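This site uses cookies to improve your experience. By continuing to browse, you accept our cookie policy. Accept | Manage settings

3.2 Clamps and contact surfaces

Screw clamps were included in the set of workshop items because they combine a rigid frame with one moving part, and because the position of the screw changes the outline of the object. Mwakyusa and Bellis treated hand tools as fixed shapes and recorded one outline per tool. For pliers and clamps this leads to errors in the stored width, which depends on how far the jaws are open. We therefore recorded each clamp at more than one screw position and kept the settings as separate entries.

The Mernholm set contains 29 items, of which four are clamps. All four have a C-shaped frame and a threaded screw rod. Frames with a black finish were the hardest to outline by hand. On polished stone, the bright patch reflected from the surface often falls inside the opening of the frame, and annotators working quickly tended to draw the inner edge of the frame too far out. Glints on a textured casting cause a smaller error of the same kind along the outer edge.
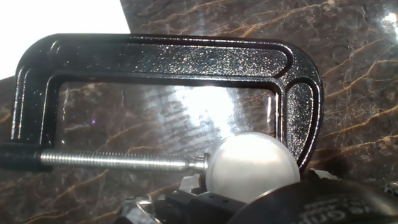
Figure 4. Black C-clamp on brown marble, with a white ball at the tip of the screw rod.

Outlines were drawn by two annotators working separately. Where the two differed at the inner edge, the outline was redrawn at higher magnification and the second version was kept. This was necessary for 19 outlines, most of them on stone. Matte surfaces gave few disagreements, and none of these affected the measured opening.

The threaded rod was labeled apart from the frame. Its visible length was taken from the threaded boss to the near side of the collar, excluding the tip. We did not label individual threads. Objects touching the tip were given their own outline, and the contact was entered as a property of the pair. Translucent objects were outlined along the visible rim, even where the surface behind them could be made out faintly.

The labeling rules follow the Astness guide, last revised 2/5/19, with one change. The guide assigns a tool and any object it touches to a single group. We kept them separate so that the clamp could be compared across screw positions. Results for the grouped version are given in Section 4.

Sign up for our newsletter to receive new articles by email. You can unsubscribe at any time.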